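Harasym Teaching Handle and Wrist Camera Kit

Teleoperation and hand-guided demonstration for two-finger grippers

Product overview | Specification | Ordering | Support

The Harasym kit lets one operator show a robot arm a handling task, either by holding the arm and moving it through the work or by driving it from a separate handle. Both methods write the same kind of record: joint positions, gripper opening, handle input and wrist camera pictures, all on one clock. It is made by Clirnness at our Stonham workshop and is sold to laboratories and integrators who need demonstrations of tasks that are hard to program by position alone.

Most of our customers use it for soft goods. Gloves, bags, covers, straps and folded sheet do not keep their shape between one attempt and the next, and a taught path that worked in the morning will often miss in the afternoon. A set of demonstrations that covers the variation is usually a better starting point.

Teaching by hand

In hand-guided mode the arm carries its own weight and follows light pressure on the wrist grip. The gripper is opened and closed with a thumb slider on the side of the grip. The slider is proportional, so the operator can close part of the way on a fold of cloth, check that it has been caught, and then close fully. Drag is adjustable in three steps. The middle step suits most people. The highest is intended for placing work, where small movements matter more than speed.

The operator's hand should stay behind the marked ring on the grip. In front of the ring it will enter the camera view and the recording will contain something the robot will never see when it runs alone.

Teaching by remote control

In remote mode the operator holds the handle and watches the wrist view on a monitor. Movement of the handle is passed to the arm at full scale or at half scale, selected by a switch under the forefinger. Releasing the clutch button freezes the arm, so the handle can be brought back to a comfortable position without moving the gripper. Clutch events are logged and can be removed when the recording is exported.

Remote mode gives cleaner camera data, as there is no person beside the arm. It is slower to learn. Allow two practice sessions for a new operator before keeping any recordings.

Working with soft and wrinkled materials

The wrist camera has a fixed focus set for general approach work. Anything held at the fingertips, or hanging close to the lens, will be soft in the picture, while items lying further off on the floor or bench stay readable. This is normal and the focus ring should be left locked. Refocusing for the held item makes the approach part of the recording much less useful.

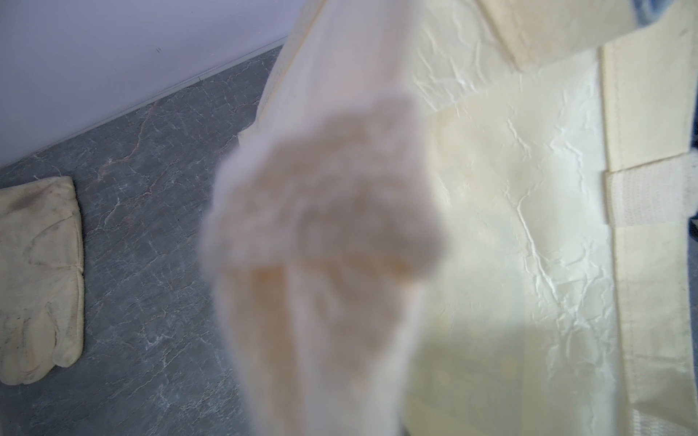
Lighting matters more than resolution for this class of material. Creased and shiny surfaces throw bright lines that shift as the arm moves, and a policy trained under one lamp may come to depend on them. We recommend diffuse light from overhead and at least one set of recordings with the lamps moved. Automatic exposure should be switched off before the first demonstration and left off for the whole set.

When the held item hides the target, slow down and approach from the side. Operators tend to compensate by looking past the monitor at the workspace itself - this should be discouraged, as the decision is then based on something that is missing from the record. Vitalii Savchuk's application note on blocked views covers the point in more detail and is supplied with the kit.

Failed grasps should be kept, provided the operator recovers and finishes the task. Mark them with the amber button on the handle. Attempts that are abandoned should be marked with the red button and are stored separately.

Recording and export

Recordings are stored on the base unit and copied over a wired network connection. Each one is saved as a folder with a plain text index, so it can be sorted and checked without our software. The Zundum viewer, included in the price, plays the camera pictures beside the joint and gripper traces and allows the start and end to be trimmed. It does not alter the original files.

Specification

Supply: 48 V DC, from the base unit
Storage: up to 300 demonstrations before export, depending on length
Drag settings: 3
Remote motion scales: 2
Gripper control: proportional thumb slider
Camera focus: fixed, locked ring
Connection: wired network

Supplied with the kit

Wrist grip with thumb slider
Remote handle and cradle
Wrist camera, bracket and cable
Base unit and power lead
Zundum viewer licence
Application notes and mounting drawings

The arm, gripper fingers and monitor are not included. Brackets for arms not shown on the mounting drawings can be made to order. Send a drawing of the wrist flange with the enquiry.

Ordering and support

Quotations are prepared by Zoia Sirko. Technical questions before purchase go to Pylyp Fedoruk, who will need to know the arm model, the gripper and the kind of items to be handled. Operator training is given at Stonham by Chrysoula Alexiou and can be booked with the kit or later.

Units returned for calibration should be sent with the camera still fitted to its bracket. If the two have been separated, the camera position has to be measured again and the work is charged at the full calibration rate.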